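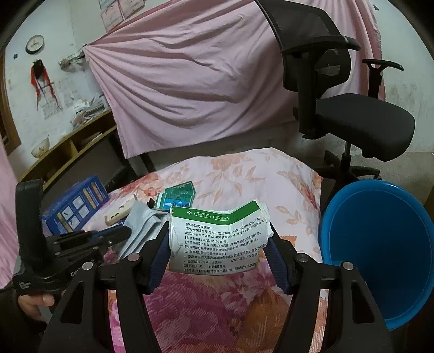
A crumpled packet held upright between the blue finger pads.

Looking after the hand-held grippers

The grippers have had a busy spring, and several of you have asked what the routine is now that the Sosturside room is using them as well as Andenier. The sheet pinned up in the workshop is out of date, so please go by these notes until the new one is printed.

Pads first. The ribbed blue pads do all the holding and they wear before anything else does. Wipe both with a damp, lint-free cloth before the first session of the day and again after lunch. Don't use spirit on them. We did that all through last winter and the ribs went shiny, and a shiny pad lets go of thin plastic packets long before it lets go of anything heavier. If the ribs on one pad look flatter than on the other, change both. New pads are in the second drawer at Andenier, in pairs, and a pair should stay together.

We change pads at 3000 grips whether they look worn or not. The count is kept on the card in each case. If the card has gone missing, fit new pads and start again from nought.

Then the linkages. The round silver pivot screws need checking every 25 hours of use. Put the driver in and feel for movement - you are checking them, not tightening them. A screw pulled up too hard makes the finger stiff on that side, and the packet gets pushed across before it is gripped. If a screw does turn, back it out, clean the thread, put on one small drop of the medium thread lock and leave it overnight. Two grippers came back in June with thread lock all over the arms, and it took most of a morning to get it out of the joints. One drop is enough.

Look through the openings in the lower arms while you have a light on them. Fluff from bedding and fabric collects along the edges and works its way into the joints. A dry brush gets it out. Compressed air drives it further in, so please leave the air line alone.

Closing check. Close the fingers slowly on nothing and watch the pads meet. They should touch along their whole length. If they meet at the tips first, the gripper goes back in its case with a red tag and comes to Salleck for setting. Please don't bend the arms to correct it.

After that, try it on something soft. Flat card tells you very little. A creased packet with a torn corner is a much better test, as the pads have to find an edge that isn't straight. Pick it up off a cloth, stand it upright and hold it for 8 seconds. If it creeps down or swings round, go back to the pads and start again.

Grippers used together should be checked together, on the same bench and by the same person. Note the result on both cards.

Gilani have changed the part number for the pivot screws. The old ones still fit and there is a full box left, so use those up first. The new screws have a slightly shallower head and need the smaller driver, which is now kept on a hook by the Salleck bench. Spare cases are on order. Until they come, grippers going between sites should travel with the fingers closed and a strip of foam between the pads.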